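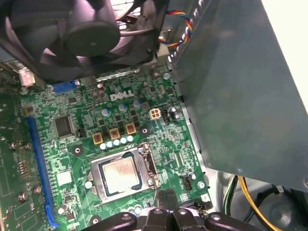
Stinlow to hand out rebuilt desktops before school starts

08/05/2020
63 shares | 13 comments

Families in Stinlow who need a computer for remote classes this fall can apply for a rebuilt desktop starting this week, the school district said.

The district has 239 machines set aside for the program. Most of them are office desktops that were headed for recycling when Trisosport, the sporting goods distributor on Butska Road, closed its downtown call center in June and moved those jobs to home offices. The rest came from the district's own storage rooms and from residents who dropped off old computers at the public library.

Each household can get one desktop with a monitor, keyboard and mouse. There is no charge, and the computer does not have to be returned.

Samran Onsri, the district's technology director, said the spring showed how many students were trying to do schoolwork on a phone.

"We had kids typing book reports with their thumbs," Onsri said. "Some of them did a pretty good job of it. But you can't ask a seventh grader to do that for a whole year."

The district had planned to buy new laptops over the summer. It placed an order in the spring, but the delivery date has been pushed back more than once as school systems across the country look for the same equipment. Onsri said the laptops are still coming, and the desktops will be useful even after they get here.

"A laptop goes to one student," he said. "A desktop sits on the kitchen table and the whole family uses it. Parents are looking for work right now. They need something to write on too."

The repair work is being done by Phromma, a computer shop on Second Street that has handled service calls for the district for years. Owner Rodrigo Paiva said his regular business dropped off sharply in the spring, when walk-in customers stopped coming, and then picked up again as people pulled old computers out of closets and found they would not start.

He said most of the trouble with older desktops is plain wear. Fans get noisy, hard drives fail and the small battery that keeps the clock running goes dead. Dust is the other big one.

"People put the tower on the carpet, next to the dog bed, and leave it there for nine years," Paiva said. "Then they wonder why it shuts off when it gets hot." 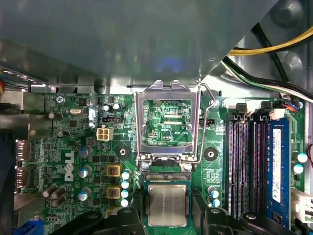 The processor socket on a Dell motherboard, with its load plate open.

Computers that cannot be fixed for a fair price are stripped for parts. Power supplies, memory and drives that pass a test go back on the shelf. Every hard drive is wiped before it is used again, including those from the library drop-off, and drives that cannot be wiped are drilled through and sent to the recycler.

The district is paying Phromma a flat fee for each finished machine. Onsri said the money comes out of the equipment budget approved last winter - no new funding was needed.

Getting online is a separate problem. The desktops will come with a plug-in wireless adapter, but the district is not paying for home internet service. Families without a connection can ask for a spot on the list for mobile hot spots, though Onsri said that list is already long. The signal from the middle school's outdoor antenna reaches most of the parking lot, and it will stay on until 10 p.m. through the fall.

Not everyone is happy with the plan. At last month's school board meeting, several parents asked why the district was spending money on used office computers when the laptops had been promised first. One father said he was worried the machines would be too slow for video classes. Onsri told the board that each model had been tried with a full class call and that those that could not keep up were pulled from the program. Webcams, he said, are the one item still in short supply, and some desktops may go out without one. Students without a camera can join by sound only and will not be marked absent for it. 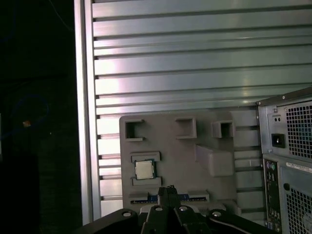
How to apply

Forms are on the district website and on paper at the library's front window, in English and Spanish. Families need to list the name and grade of each student in the home. Proof of income is not required, but households with no computer at all will be served first, followed by those with three or more students sharing one.

Pickup will be at the bus garage behind the high school, by appointment. Drivers should stay in the car and open the trunk or back door when they pull up. Masks are required for anyone who needs to get out. Families without a car can ask for delivery on the form.

The library is still taking donated desktops and flat-screen monitors in working or near-working shape. It cannot accept printers, tube monitors or anything that has been in a flood. Power cords should be taped to the computer they belong with.

Questions about a form that has already been turned in should go to the district technology office, which is answering phones on weekday mornings.

63 shares | 13 comments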